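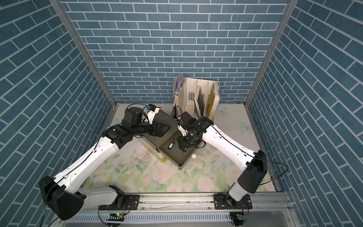 Nerys Gittins pours the tea before she will talk about anything, and she talks about the tea for a while too. We met in the upstairs kitchen at Trivcombe, where she has spent the past six years writing the house rules for the people who run the two-armed cells downstairs. The rules began as a single sheet taped to a door. They now fill a ring binder, and she has brought the binder with her, with bits of torn envelope sticking out wherever she wants to remember something.

"I never set out to be the rules person," she says. "I was hired to look after the logs. But you read enough logs and you start to see the same afternoon happening over and over, and after a while you'd like it to stop."

The afternoon she means is the one where somebody changes a cell between runs without writing it down. A bin gets swapped, or a box is turned a few degrees, and a week later two sets of results don't match and everyone stands about blaming the software. In her first year she went back through 1178 run sheets by hand, most of them in pencil, and found that 204 had no note at all of how the cell had been laid out at the start.

"So that was the first rule, and it's still the first page. Write down what's in there before you press go. Every item, even the small ones – especially the small ones, if I'm being fussy, and I am." She laughs at this. "People will write 'box' and 'organizer' and leave out the little thing on the floor that the arm then spends the whole run pushing into a corner."

The second page is about who may put a hand inside. At Trivcombe the answer is one named person per cell per shift, and only with the arms stopped and the stop confirmed out loud. That last part came from Omprakash Maurya, who runs the evening shift and who spent years in a packaging plant before he came here. He joined us halfway through the first pot.

"In the plant you shouted," he says. "You shouted 'stopped' and you waited for somebody to shout it back. When I came here everyone was very quiet and polite, and they would sort of nod at each other. I didn't like the nodding."

There was some resistance. Gopinath Poojary, one of the younger operators, told me later on the stairs that he felt silly doing it for the first month, calling out to a colleague sitting an arm's length away. He does it now without thinking, and has been known to do it at home when he turns the oven off.

I asked Nerys which rule gets argued over the most, expecting it to be speed. They do have a page on speed, and a good long one, but she turned past it to a section marked "Two arms, one object." Two arms reaching for the same thing from opposite sides is ordinary work here, and the question is what each is allowed to assume about the other. The Trivcombe rule is that neither arm closes its gripper until both have settled, and that if one has to back off, the other backs off as well, even if its own grip was fine.

"Madhu hates that one," she says fondly.

Madhu Upadhyay doesn't quite hate it, though he does think it's too cautious. He writes the motion plans, and by his reckoning the waiting adds about 700 seconds to a long day. "Which isn't nothing!" he says. "But I've lost the vote three times now, and I will say that I've had fewer bent fingers to order. I keep a tally. I haven't shown it to Nerys, so please don't."

Cables get a page of their own, which surprised me. Each arm is to be taken through its full reach by hand at the start of the week, with somebody watching the slack, and any loop that could catch a wall or the other arm goes on the sheet before it gets tied back. Nerys wrote it after visiting a friend's lab at Drenditz, where she saw a lovely tidy setup with everything tied down so tightly that the wrist couldn't turn. Tidy, she says, is a different thing from safe, and she'd take a bit of droop that someone has checked.

She is less certain about what comes next. The binder has been copied by two other sites, one of which asked for it as a checklist with boxes to tick, and she has been putting off the reply. She worries about boxes. People tick down a column with their minds on lunch (she includes herself in this), whereas a blank line makes you look up and write a word or two. The new edition is due in June, and so far the only thing settled is that it will have larger type, at Omprakash's request.

Before I left she read me the last page, which has just one line on it, asking whoever finds a rule that doesn't fit the work to write the date and their name beside it in the margin. There are quite a few names there already. Gopinath's appears twice, and Madhu's takes up most of one side.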